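Planning a first robot arm on a small budget

Reading time: 5 minutes

Print this article | E-mail this article

2024-10-18

The equipment coordinator at Kirkholm, a training centre for kitchen and catering staff, began her budget with the table. "Everybody wanted to speak about the arm," she says. "I wanted first to know what will stand in front of it."

Kirkholm plans to buy one robot arm for sorting and clearing drink containers after meals. The centre serves 293 people on a normal day, and the cups and bottles come back in every possible shape. She asked two suppliers, Grarkard and Nistor, to make an offer for the same job. The two offers were difficult to compare. One included the gripper and two days of training. The other had a lower price on the first page, but the gripper, the mounting plate and the software licence were listed at the end as options.

"I do not say it was hidden," she says. "It was written there. But if you read only the first page to your manager, you will have a problem in June, when the year's money is already spent."

Her answer was to write a list of test objects and send it to both suppliers. It has mugs with handles, paper cups, a milk carton and bottles of several sizes, some of them still with drink inside. The colour of the table is also on the list, as well as the wall behind it.

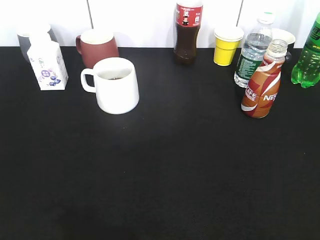

Mugs, cups, a milk carton and bottles on the black test table at Kirkholm.

The clear bottles are the ones she worries about most. "A red mug on a black table is easy for a camera. A water bottle is another thing, you look through it and you see the wall." She asked each supplier to say in writing how its camera deals with transparent plastic, and if a second camera would cost extra. Nistor answered with a price. Grarkard proposed a trial, to be paid by the customer and taken off the invoice if the arm is ordered.

Weight was the other question. A full bottle is heavier than an empty mug, and an arm which lifts both needs some reserve. She decided to pay for the next size up. It made the purchase more expensive, but she did not want to replace the arm after one season.

She also keeps a separate line for the gripper fingers. Soft fingers wear out, she was told, and she has put seven spare sets in the plan for the first two years. "People forget the small parts. Then the big machine stands still and everybody is waiting for a parcel."

Not all of the money goes to the machine. The plan has 234 hours of staff time for setting up, learning and cleaning, almost double what she wrote in the first version. Colleagues at Pitlow, a sister centre which bought its arm last year, advised her to raise it. Their staff had to learn in the evenings, and she would like to avoid this.

What would she do differently? She thinks for a moment. "I would ask for the service contract at the beginning – before I like one of the machines too much." Neither of the first offers said how quickly a technician would come, or who pays for the travel. Both companies have been asked to add this to their final offers.

The decision is still open. Until then the table stays where it is, and the list of objects is still growing. Last week she added a soup bowl.

Back to top | Contact the editors | © 2024 All rights reserved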